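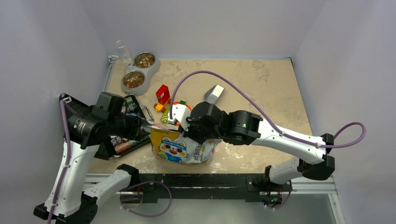 Antwi told us in March that a shared birthday party would never work, and that every child would go home feeling they had been given a slice of somebody else's day. We have thought about that remark a great deal since our last report to you, and it seems only fair to begin with it, as it has shaped much of what the Sundgate Birthday Table has done with Estik's grant over the spring and summer.

You will remember that the plan was simple enough. Families in Sundgate who can't easily put on a party at home would be invited to a joint one at Dallby Hall, held once a month for all the children whose birthdays fell in it. We have now held six of these, and we are very happy to say that the room was full of noise at every one of them.

The first party did go a little the way Antwi feared. We had one big cake and sang one song with all the names squeezed into it, and the names went by so fast that a couple of the younger children missed their own. So in April we changed it. Each child now has a small cake with a candle, and we sing the song all the way through for each of them in turn. With 15 birthdays in July, our busiest month, this took quite a while (and the grown-ups were hoarse by the end of it!), but the children didn't seem to mind in the least. Antwi has baked the small cakes for us from May onward and has kindly held the price steady.

The other change is the hour before the party, which we hadn't planned for in our application. Parents kept turning up early to help, and we kept finding things for them to do, and by June it had become a regular part of the afternoon. They hang the paper chains and lay the tables, and there is coffee. Several have told us this is the part they look forward to, and a few families with no birthday that month now come along just for it. We would like to give it a proper place in next year's plan, with a bit of money for the coffee.

Some things have gone less well. The outdoor games in June were rained off and we had nothing good to put in their place, so we now keep a box of indoor games in the hall cupboard. The invitations have also been going out too late, and for the May party some families had only a few days' notice. From September they will go out a full month ahead.

On spending, we have used roughly $2000 of the grant so far. Most of it went on hall rental and cakes, and the rest on decorations, which we save and use again wherever the tape allows. We are a little under budget on printing and a little over on candles, and we expect the two to even out by the end of the year.

The next party is on a Saturday in September, with doors open to early helpers at 2 p.m. and the singing at 3:30. We have 7 children signed up already and would dearly love to have someone from Estik there. Please come hungry, and please let us know beforehand so that we can save you a chair near the front.

With our warmest thanks,
The Sundgate Birthday Table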